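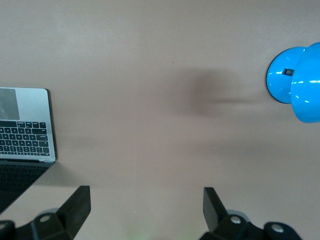 Page last changed: Monday, July 13, 2020

Week 3 notes: Gathering demonstrations
Robot Learning Lab, Ranbridge
Notes by Gisela Meinecke, with corrections from Torben Rathjen

This is the week I look forward to most, so forgive the length! Until now we've treated the training set as a file that turns up on the server. From here on you make it yourselves, one demonstration at a time, and I think you'll read every paper a little differently afterward.

What the wrist camera gives you

Go back to the view at the top of this page and keep it open while you read. Both fingers are in it, wide apart, coming up from the bottom, and they'll be in your recordings too. That's wonderful for learning. The policy always knows where its own hand is in the picture, and the gap between the fingers tells it a good deal about how far it has to go.

Now look at the rest. There's an open laptop on the left, something glossy and blue on the right with bright highlights on it, and a big soft shadow between them. To you these are background. To the network they are pixels like any others, and if the shadow sits in the same spot in every demonstration, it may well learn to steer by the shadow. (Henrik Stöcker's group ran into this in December and lost a whole set to it. Ask him, he tells it well.)

So vary things. Slide the laptop over between episodes, turn the lamp, start the arm from a new pose. Keep the task itself the same.

What makes a good demonstration

Move at a steady pace and don't stop to think halfway. A pause gets recorded as faithfully as a grasp, and a policy trained on pauses will happily hover forever.

If you fumble and recover, keep the episode and tag it "recovery". Those are gold. If you fumble and give up, tag it "failed" and keep it anyway, in the other folder.

Write the task sentence before you start recording, in plain words. "Put the cup on the tray" is fine.

How many?

The shared set from last year has 3,914 episodes, of which 382 are tagged as recoveries. Our target this term is 600 new ones across all the groups. Benedikt Sauerland has put the sign-up sheet on the lab door.

For Thursday

Record your first batch, then swap with another group and watch theirs at normal speed, start to finish. Bring one episode you'd throw out and be ready to argue for it.

Reading: Mühlbauer's handout on action labels, sections 1 and 2. Section 4 is optional but great fun.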